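Akby Forum > Learning & Data > Collecting demos for cube stacking in sim – how many is enough?
15 replies

skedevcombe
Topic starter

Hi all, long time reader, first real post. I've been collecting demos in simulation for a stacking task, red cube on yellow cube, and I've hit the point where I can't tell if I need more data or better data. Hoping somebody here has been through it.

Setup is pretty plain. One arm on a table, two cubes, start positions shuffled every time I reset. I drive the arm myself with a gamepad, save the run if the red cube ends up on the yellow one and stays there, toss it if not. So far I have 41 demos that I kept. The policy I trained on them does the reach fine, does the grab fine most of the time, and then gets weird at the very end. It lowers the red cube onto the yellow one and sort of hovers there with the fingers closed like it can't make up its mind. Sometimes it opens and goes up. Sometimes it opens and then closes again and knocks everything over.

I render from a tilted view in a furnished room, not the empty gray void, mostly so the camera sees something besides table.
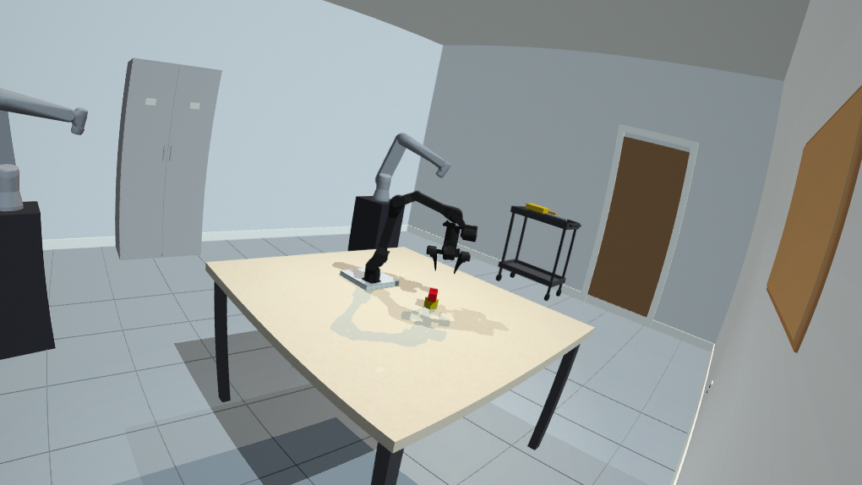 My own theory is that my endings are all over the place. Some nights I'd let go and stop recording right away, other nights I'd back the arm off first, and I never wrote down which was which. So the thing has seen a bunch of different ideas of "done". Do I fix the ones I have, or start over, or just pile on more and hope it averages out?

gritty_servo

Start over. I know that's not what you want to hear. 41 is nothing, you can redo that in an evening with a pot of coffee. Decide what the ending is (open, straight up, stop) and do it the same way every single time. I had the same hovering thing on a peg task and it went away when I cleaned up the last couple seconds of each run.

Flirkuser

I'd push back on that a little. If you do the ending exactly the same every time you get a policy that only knows one way out, and the first time the cube lands a bit crooked it has no clue what to do. My messy set did better than my tidy set. Mine was on a real arm though, so maybe sim is different.

gritty_servo

Messy in the middle, sure. Messy at the end, no. The hover is the policy seeing the same picture with two different answers attached. More mess won't help with that.

Flirkuser

Depends what's causing it. How does it know the fingers are open? Are you feeding it the gripper state or only images? From far away a slightly open gripper and a closed one with a cube in it look pretty much alike, and those cubes are tiny.

skedevcombe
Topic starter

Images plus joint angles, but now that you ask I'm not sure the gripper is in the joint angles. Going to check tonight. That would be embarrassing.

And yes, the cubes are small in the view. I shrink the image before training too, so by the time the network gets it the whole stack can't be much more than a smudge of red and a smudge of yellow.

pocketlint

Two things from someone who has thrown away way more data than they've kept.

Pull the camera in or add one on the wrist. All that floor and wall is pixels you aren't spending on the cubes. I get wanting a background but you can have one and still be closer!

Also look at your shadows. The arm throws big ones all over that tabletop, and if your light never moves, the policy can learn to go by the shadow. I had one that stacked great until I moved the lamp in the sim, and then it missed by a full cube. I shuffle the light on every reset now, plus the table color.

tall_order_tim

+1 on the wrist camera. Don't love shuffling everything at once though. If you change the light, the table color and the cube positions all together, and you only have a few dozen demos, you're asking a lot. Get it working with fixed light first. Then shuffle.

pocketlint

I've tried it that way and ended up collecting the whole set twice. If it's sim and you saved the states, you can replay the same demos with new lighting and re-render. Costs you nothing but disk. skedevcombe, did you save states or just video?

skedevcombe
Topic starter

States! For once I did something right. So I can move the camera too and re-render the lot without touching the gamepad – that changes things. I was already dreading doing it all again.

gritty_servo

OK then that's different, I take back the start over part. If you've got states you can see exactly when the fingers open in each one. Trim them all to the same number of steps after that and retrain. Drop any where you quit before backing off.

Flirkuser

Please also keep a couple where the first try at placing went wrong and you fixed it. I'll die on this hill.

skedevcombe
Topic starter

Back with an update. Gripper was NOT in the inputs. I was slicing the state array one short. Ugh.

Went through the runs with the opening step marked. 36 are usable after trimming, five I dropped because I'd stopped recording the moment the fingers let go. I kept two where I bumped the yellow cube and had to go around again, so Flirkuser can rest easy.

Retrained with the gripper fixed and the trimmed endings, same old camera. Hover is mostly gone. Out of 15 tries it stacked and backed away clean on most of them, and the bad ones were all misses on the grab, so that's a new problem and I'm weirdly happy to have it. Re-rendering with a closer camera is running right now.

tall_order_tim

You changed two things at once so now you don't know which one did it :)

skedevcombe
Topic starter

I know, I know. I'll run it with only the gripper fix at some point. Probably May, the way my evenings are going.

pocketlint

For the grab misses, check where your yellow cube starts are. Mine bunched up on one side of the table because my random range was centered on the arm base and half of it was out of reach, so the reset kept picking again. Plot them from above and you'll see it in a second.

gritty_servo

And slow down on the approach when you record. If you come in fast with a gamepad you get about three frames of the part that matters. I drop to 6 on the speed setting for the last bit. No idea if your tool has the same scale.

vlachopoulos

Reading along because I'm at the same stage with a drawer task. Does trimming make sense if the task doesn't have a clear letting-go moment? My gripper stays on the handle the whole time.

gritty_servo

I'd go by the drawer joint. Pick the step where it stops moving and count from there.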